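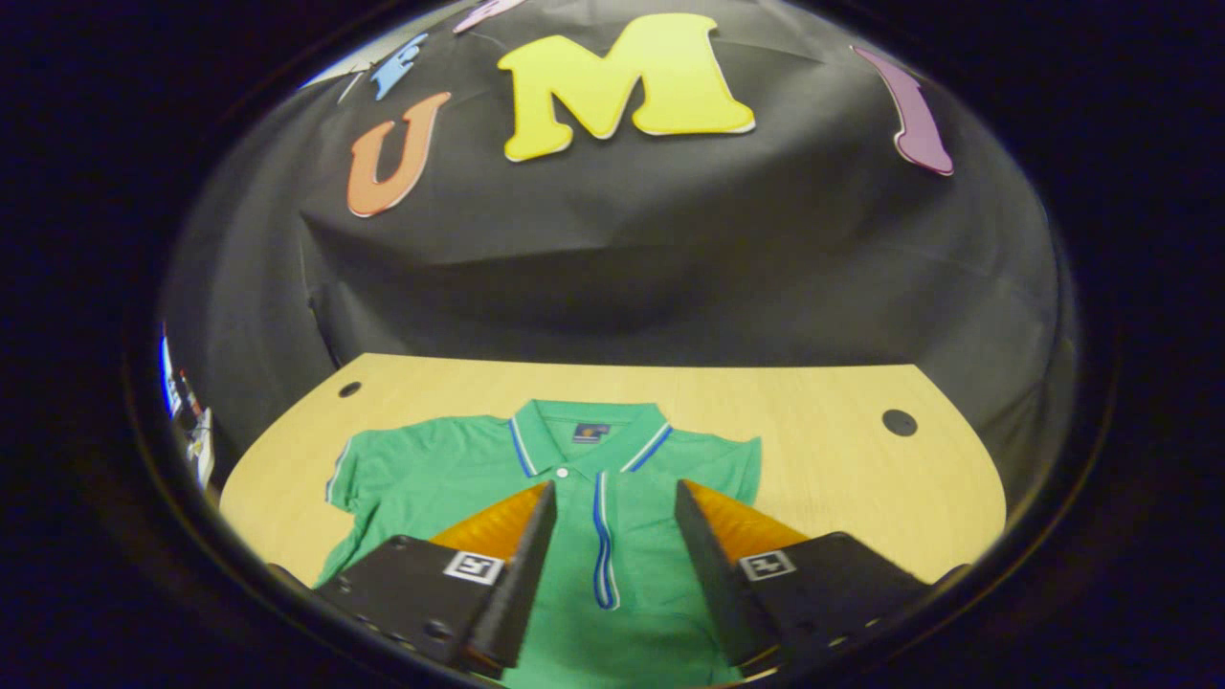 4. Setting up your first wash program

Okay, the Kenlow is level, the hoses are on, and you've run it empty once. Now for the fun part! I do this with every machine I install, and it takes me 9 minutes if the phone doesn't ring.

1. Turn the dial to Follia (that's the everyday cotton setting, silly name, I know).

2. Press Temp until the display stops blinking. I leave mine on warm.

3. Hold Spin for three seconds. You'll see 901. Press the minus button once and it drops to 838, and that's what I use for knit shirts and anything with a collar.

4. Press Save, then a number from 1 to 4. Wait for the beep before you let go.

Note: If the display shows a dash, the door isn't shut all the way. Push near the latch, a bit harder than feels polite.

Caution: Don't unplug the machine while it's saving. I did that in September and had to enter all my programs again.

5. Button shirts up to the second button and turn them inside out. Polos too. Ildikó Kocsis taught me to lay them flat on a table afterward and smooth the collar by hand, and I've hardly ironed one since.

To erase a program, hold Save and Spin together until you hear two beeps.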